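調理基礎II　第11回　卵の加熱　配布メモ
11月11日(月)　教室2123
担当:Huia Tomoana

前回の積み残しから。乳化の話、レシチンのところで時間切れだったので続きは各自プリント参照。質問はメールで。今日は卵を固める話だけやる。

■ 今日の範囲
卵白と卵黄の凝固温度の違い
希釈と砂糖と塩の影響
プリン、茶碗蒸し、クレーム・アングレーズ、カスタード(でんぷん入り)
失敗の見分け方
実習の段取り

■ 1. 卵はなぜ固まるか
タンパク質。熱でほどける→ほどけたもの同士がくっつく→網目ができる→網目の中に水が閉じ込められる。これだけ。
網目がゆるい=やわらかい、なめらか。網目がきつい=固い、水を押し出す。押し出された水が「離水」。スクランブルエッグを放っておいて皿に水がたまるのも同じ現象。

卵白:60℃手前から白くにごり始めて、完全に固まるのは80℃近く。種類の違うタンパク質が混ざっているので、いっぺんには固まらない。オボトランスフェリンが先、オボアルブミンが後。名前は試験に出さないけど順番は覚えておくこと。
卵黄:65℃あたりでとろみ、70℃前後で流れなくなる。
この差を使ったのが温泉卵。卵黄は固まりかけ、卵白はまだゆるい。家でやるなら保温のきく鍋と温度計。温度計なしでやって成功した人は運が良かっただけなので次もできるとは思わないように。

時間も効く。温度だけで考えない。低めの温度で長く置くのと、高めで短く置くのとで、似た固さになることはある。ただ食感は同じにはならない。先週の質問票にあった「レシピによって温度が違うのはなぜか」の答えは半分これ。もう半分は配合。

■ 2. 薄めるとどうなるか
牛乳やだしで割ると、タンパク質同士の距離が遠くなる。出会いにくい→固まり始める温度が上がる。できた網目も弱い。
卵:液体の比率のめやす(重量)
オムレツ　ほぼ卵だけ
型から抜くプリン　1:2くらい
器のまま食べるプリン　1:2.5
茶碗蒸し　1:3から1:4
茶碗蒸しを型抜きしようとしたレポートが去年あった。崩れます。

牛乳はだしよりよく固まる。カルシウムなどの塩類が網目づくりを助けるから。水だけで卵を割って蒸すと、塩なしではちゃんとした固まりにならない。ここは来週ビデオで見せる予定だったけど、時間があれば今日口頭で。

だしの場合は、だし自体のミネラルと塩・醤油の塩分が効く。だから茶碗蒸しの塩は味のためだけではない。減塩レシピで固まりがゆるいという相談はここを疑う。

注意。まいたけ。生のまいたけを入れると茶碗蒸しが固まらない。タンパク質分解酵素。一度さっとゆでるか、炒めてから。しいたけは平気。毎年だれかがやる。

■ 3. 砂糖
砂糖は凝固温度を上げる。固まりはやわらかくなる。甘いプリンほどゆるく、固まるのに時間がかかる。
「砂糖を半分に減らしたら固くなった、すが入った」→当たり前。減らしたら加熱も見直すこと。レシピの砂糖は味だけの材料だと思われがち。

卵黄に砂糖をのせたまま放置しない。卵黄の表面の水分が砂糖に取られて、かたい粒になる。裏ごししても残る。入れたらすぐ混ぜる。混ぜてからなら多少待たせても大丈夫。

■ 4. す
すが入る、という言い方。漢字で書くと鬆。書けなくてよい。
穴の正体は、加熱しすぎて水が水蒸気になった跡と、もともと溶けていた空気が出てきた跡。まわりの網目がもう固まっているので逃げられず、穴のまま残る。

防ぎ方
・湯せん。湯は沸かさない。オーブンなら天板に湯を張る。型の半分の高さまで
・天板と型の間に布巾かペーパーを敷く。底からの熱がやわらぐ
・卵液を泡立てない。泡立て器は底につけたまま左右に動かす
・牛乳は温めてから合わせる。冷たいまま合わせると中心まで温まるのに時間がかかり、そのあいだに外側が行きすぎる
・こす。カラザと混ざりきらない卵白を取る
・表面の泡はペーパーを一枚のせて、そっと引いて取る

蒸し器の場合は最初だけ強め、表面が白くなったら弱火。ふたを少しずらす。ふたに布巾、しずくよけ。

余熱を忘れないこと。中心がまだ少しふるえるところで出す。出してからも進む。「完全に固まるまで」焼いたら焼きすぎ。揺すってみて、全体がひとかたまりでふるっと動けばよし。中央だけ波打つなら早い。

■ 5. クレーム・アングレーズ
でんぷんなし。卵黄と砂糖と牛乳。とろみは卵黄だけ。
82〜84℃で止める。85℃を超えるとぼそぼそが出始める。そこから先は速い。

手順
牛乳500gにバニラのさや、砂糖の一部。縁がふつふつするまで。
卵黄と残りの砂糖をすり混ぜる。白っぽくなるまで頑張る必要はない。空気が入りすぎると泡で鍋の中が見えなくなる。
熱い牛乳を少しずつ卵黄へ。逆はだめ。鍋に卵黄を直接あけると底で固まる。
鍋に戻して弱めの中火。ゴムべらで底を八の字に。角を忘れない。
とろみがついたら火から外す。へらの背に指で線を引いて、線が残ればよい(ナップ)。
すぐこす。すぐ氷水。鍋に入れっぱなしにすると鍋の熱で行きすぎる。

分離しかけたら:軽いものならミキサーにかけると見た目は戻る。においが硫黄っぽくなっていたら戻らない。捨てる。評価は見た目でなく味でつける。

教科書のPortelaの章では湯せんで炊く方法になっている。安全だけど遅い。クラスでは直火で練習する。家で初めてやる人は湯せんでもよい。Portelaの図の温度、版によって書き方が違うので、このメモの数字を使ってください。

■ 6. でんぷんが入るとき
クレーム・パティシエール。アングレーズと逆で、しっかり沸かす。
でんぷんの粒が水を吸ってふくらみ、卵のタンパク質がくっつくのを邪魔する。だから沸騰させても卵がぼそぼそにならない。
なぜ沸かすか
一つ、でんぷんに火を通す。粉っぽさが消える。
二つ、卵黄のアミラーゼを止める。これが残っていると、冷蔵庫の中ででんぷんを切っていき、翌日どろどろ。「昨日は固かったのに」はほぼこれ。

沸いてからも混ぜ続ける。最初重くなって、そのあと急に手が軽くなる(コシが切れる)。そこまで炊く。途中でやめた人のは切り口がのりのようになる。
薄力粉だけ:もったり、少し粉の味。コーンスターチだけ:切れがよい、つるんとしすぎる。半々が無難。Jisnessの配合表はコーンスターチ寄り、Gredierのほうは薄力粉だけ。どちらも間違いではない。シュー用ならGredier、タルトに絞るならJisnessが向く。と思う。好みもある。

冷まし方:バットに薄く広げてラップをぴったり貼る。バットの下に氷水。上にも保冷剤。ぬるい時間を短く。使う前にへらでほぐすが、ほぐしすぎるとゆるむ。冷凍はしない。解凍すると水が出る。

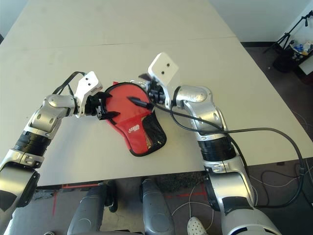
冷ます時間をけちる人が多いのでもう一度。ボウルに山盛りのまま冷蔵庫に入れない。中心が冷えるまでに何時間もかかる。腐りやすい材料ばかりなので、ここは味の話ではなく衛生の話。作った日に食べきる。

■ 7. よくある質問(7月の前期クラスのぶんも混ぜた)

全卵と卵黄だけ、どう違うか
卵白が固さ、卵黄がこく。卵黄を増やすとなめらかで濃く、型からは抜きにくい。全卵だけだとさっぱりして、しっかり立つ。

生クリームを足すと
脂肪が網目の間に入るのでやわらかい。足したぶん牛乳を減らす。牛乳をそのままで足すと全体が薄まって固まりにくい。

豆乳でもできるか
できる。ただ無調整のもの。調整豆乳は糖と塩が入っていて読みにくい。少しざらつく。

カラメルが固くて型に残る
煮詰めすぎか、止めの湯が少ない。色が決まったら湯を入れる。水だとはねがひどい。湯でもはねるので、鍋は流しの中へ、腕は伸ばして。一晩置くとカラメルが卵の水分でゆるんで抜けがよくなる。

電子レンジで茶碗蒸し
できなくはない。むらになる。弱い出力で様子を見ながら。授業ではやらない。

卵のサイズ
LとMで卵黄の大きさはあまり変わらない、違うのはほとんど卵白。なので全卵のレシピほど計量が大事。個数でなく重さで量ること。提出レシピに「卵2個」とだけ書いてきたら返します。

■ 8. 実習の段取り
二人一組。片方がアングレーズ、もう片方がカラメル。途中で交代しない。
卵液の器プリンは先に仕込んでオーブンへ。焼いている間にアングレーズ。
温度計は鍋底につけない。底の温度を読んでしまう。液の真ん中。
氷水は火をつける前に用意。炊き上がってから氷を取りに行く組がかならず出る。
こし器も先に出しておく。
卵白が余るので、ふたつき容器に日付を書いて冷蔵。次回のメレンゲで使う。
卵を割った手で共用のへらを触らない。割ったら洗う。殻は殻用の袋へ。

試食の前に、スプーンで一すくいして断面をみる。穴、層、底の色。書いてから食べる。先に食べると書くことがなくなる。

■ 9. 提出
レシピ一つ。自分の配合で、卵を固める料理なら何でも可。
書くこと:重量(全部g)、卵と液体の比率、砂糖の割合、加熱方法、止める目安、失敗したらどこを直すか。
感想は短くてよい。写真は不要。
Jaltungateの課題箱に入れる。紙でもよい。締切は次回の授業の始まるまで。遅れそうなら前もって連絡を。

参考
Portela　卵の章(第2節だけでよい、後半のスフレは次々回)
Gredier　クリームの配合表
Jisness　同上、でんぷんの比較の項

次回 メレンゲ三種。フレンチ、スイス、イタリアン。砂糖を煮るので長袖と、つま先の閉じた靴で。髪もまとめてきてくださいい。
ボウルは油分が残っていると泡が立たないので、今日の片付けのときに洗剤でしっかり洗って、ふせて返却。

※前回プリントの訂正。マヨネーズの酢、「大さじ」になっていたところは小さじが正しい。分量通り作って酸っぱかった班、すみません。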